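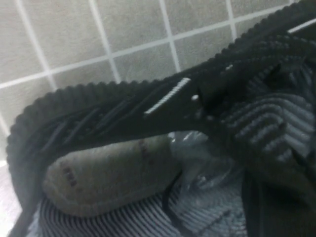 The Year I Stopped Ruining My Knit Sneakers

I own too many sneakers and I've killed more of them than I'd like to admit. Leather ones get creased, canvas ones get that yellow tide line around the toe, and the knit ones, which I love best, I have historically destroyed by being lazy about the heel. You know the move. You're late, your hands are full, you stomp your foot in and the back of the collar folds under like a dog's ear. Do that every morning for a winter and there's no heel left to speak of.

So last November I decided to find out how to look after a black knit pair properly, and then (this is the hard part) do it.

My first stop was Bright, the repair place under the train bridge in Durov, which has one window, one bench and a smell of glue you can pick up from the bus stop. They charge four dollars to look at a shoe and tell you what's wrong with it. I put a pair on the counter that I'd worn into the ground, and the woman behind it stuck two fingers inside the collar, wiggled them and sighed. Then she showed me that the foam at the back had split all the way down to the ankle. She could reline it for $58. The shoes had cost me $70 new. I paid up anyway, partly out of guilt and partly to watch her do it.

Watching was worth the money! I'd always thought of a knit upper as a sock with ambitions, but she turned it half inside out on the bench and it was a much busier thing than that. Tight in one place, springy in another, ribbed where it has to stretch over your foot and come back again. The padding is its own little world. She told me she sees 2,000 pairs a year come through the shop, and that heels go first on nearly all the knit ones. Soles hardly get a chance.

Her advice was to buy a shoehorn. I bought a shoehorn. It hangs on a nail by the door and my family thinks it makes me look like a retired colonel, and I don't care, because the relined pair has held its shape ever since.

Cleaning was the other thing I had wrong. I used to throw everything in the washing machine, hot, with the towels. Please don't. Glue and heat are not friends, and towels shed lint that moves into black knit and signs a lease. What I do now takes ten minutes, in the bathroom, with the radio on. I bang the soles together over the tub. I pull the laces and the insoles if the shoe has them and leave those to soak in a cup. Then I go over the whole upper dry with a soft brush, following the ridges, and that alone gets out an amazing amount of grit. Dust sits down in the grooves where a cloth never reaches. If you scrub across them you just pack it in tighter.

After that, cool water and a drop of dish soap, worked up so that I'm mostly using foam. I dab, I wipe, I rinse the cloth, I dab again. The collar gets the most attention, especially on the inside, where a summer's worth of ankle has been. Anything white on a black shoe gets its own clean corner of cloth, or you'll turn it gray for good. I learned that on a pair I bought on vacation in Susov, which had a lovely crisp bit of white on each side for exactly one wash.

Drying is where I get impatient. I stuff them with plain paper — newsprint can leave ink on a pale lining — and stand them up somewhere with moving air, well away from the radiator. I change the paper before bed. Padded collars stay damp long after the rest feels fine, so I pinch the foam in the morning, and if it's cool to the touch they get another day.

For the gray fuzz that black knit picks up no matter how carefully you live, I tried everything in the drawer. Tape works for an afternoon. A lint roller is too stiff to get around the curve of the heel. The winner was a little rubber brush made by Ulow, meant for cat hair on sofas, and it does both shoes in the time it takes my coffee to brew. A sweater shaver is a terrible idea, by the way. One catch on a raised loop and you have a hole, and then you're back under the bridge with your wallet out.

Snags happen even so. Mine come from the bike pedal, mostly. Never cut the loop! Take a blunt needle, poke it through to the inside from next to where the thread came up, and coax the loop back down. I've got one repair near the toe that I can't find any more unless I go looking for it with a fingernail.

I still have too many sneakers. But I haven't bought a new pair since the relining, and the black ones are going out again tonight, in the rain, with fresh laces. The paper's already waiting by the tub.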